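Section 5: Setting Up Your Fruit Plate

I do this part last, once the table is wiped and the Flevetti plates are out of their box. You'll want one plate for every 2 people and a clear bit of table to work on.

1. Wash the plate by hand before its first use. Mine had a dusty film on it from the packing paper – warm water took care of it.

2. Set the plate down empty and leave the fruit on the table for now. I like to see the colors together before I commit.

3. Start with one apple and one pear. Red and yellow look great against mint green!

Note: pick fruit with the stem still on if you can. It keeps better, and it's easier to turn around when you're fussing with the arrangement (I fuss a lot).
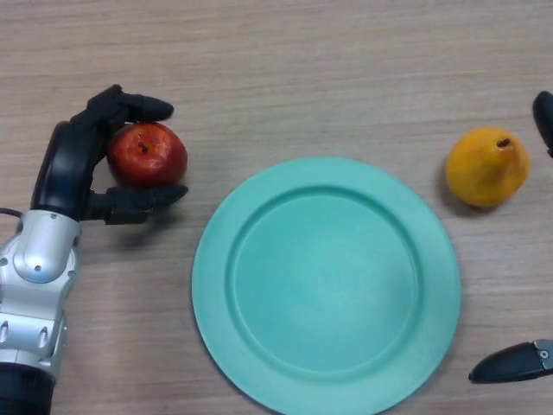

Hường Phan wrote in to say she puts the pear down first, on its side in the well, and leans the apple against it so neither one rolls. I tried it her way in February and I've stuck with it.

4. Keep everything inside the well. The rim is wide, but it's flat, and fruit parked out there will wander off the minute someone bumps the table.

5. Add more only if it sits without stacking. I stop at 500 grams.

Caution: don't leave a ripe pear touching an apple for days. Check underneath every morning – soft spots start at the bottom, and the juice can mark a wooden tabletop.

For cleaning and storage, go to Section 6.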